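Trurasetti to open permanent gallery for the Stulau painted shutters

Collection of 137 hand-decorated window shutters goes on public view from June

TRURASETTI – The town museum of Trurasetti will open a permanent gallery in June for the Stulau shutters, a group of painted window shutters made for the houses of the old Stulau quarter. The gallery takes up the ground floor of the former customs house on the harbor side of the square and will be free to enter for residents of the town.

The collection holds 137 shutters. Most were painted by the workshop known as Fu, which had its premises on the Stulau steps and took orders from households, bakeries, boat owners and the two inns on the quay. A family would usually order a pair to mark a wedding or the purchase of a house. The subjects are fishing boats, lemon trees, musicians, processions and a great many cats.

The shutters stayed in daily use for years and were taken down one house at a time as windows were replaced. Some were stored in cellars. Others were cut down for cupboard doors and table tops, and nine of the pieces going on show still have the later hinges attached. The museum has decided to leave these in place and to explain them on the labels.

The design firm Ferkinel was chosen to fit out the gallery. Its plan keeps the stone floor and the two arched doorways of the customs house and adds a run of free-standing walls, set at the same distance from each other as the houses on the Stulau steps. Each pair of shutters will hang at the height of a real window, open or half open, so that visitors can see both faces. The inner faces were often painted too, with simpler patterns in one or two colors, and these have rarely been shown.

Lighting is kept low on the north side, where the oldest pigments are. Blues and greens have held up well. The reds have faded on nearly every piece that faced the sea, and no repainting has been carried out. Conservation work was limited to cleaning, fixing flaking paint and treating the wood against insects.
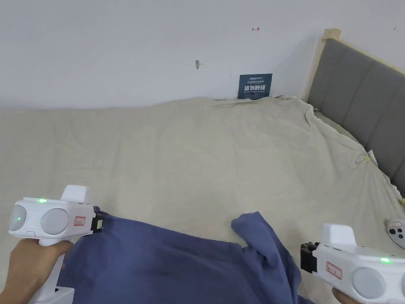
Residents who were asked for their views during the planning stage mostly wanted to know whether the shutters would still be connected with the houses they came from. One wrote that a shutter without its street is only half of the thing, and asked the museum to put the house number beside each pair wherever it is known. The museum has agreed to do this. House numbers have been confirmed for a little over half of the collection, and a map of the quarter will hang at the entrance with those addresses marked.

Anyone who has old photographs of the Stulau steps, or who remembers a particular window, is invited to bring the information to the museum desk. Photographs will be copied while the owner waits and handed straight back.

A walking route will open on the same day as the gallery. It starts at the customs house, climbs the Stulau steps and returns by the chapel lane, a distance of 910 meters. Small enamel plates on the walls will show which pair of shutters once hung there. The route includes steep sections and is not suitable for wheelchairs, but a level alternative along the quay passes four of the houses.

The museum is also publishing an illustrated catalog with a color plate of every shutter and a chapter on the Fu workshop, its order books and its paint recipes. The first printing is 500 copies. The catalog will be sold at the museum desk and at the bookshop on the square. A set of postcards and a printed cotton scarf based on the lemon tree shutters will be available at the same time.

Workshops for children will be held every Sunday during the summer, starting at 2 p.m. in the courtyard. Each child paints a small wooden panel to take home. Places are limited and should be booked at the desk – no fee is charged, but children under seven must come with an adult.

Visitor information

The Stulau Shutters, permanent gallery
Former customs house, ground floor, Trurasetti
Opening in June
Free for residents; other visitors pay the standard museum admission
Access to the gallery is level from the harbor side. The entrance on the square has three steps.

Press visits can be arranged before the opening. Requests for reproductions of individual shutters should state the catalog number and the intended use, and should be sent to the museum's press desk.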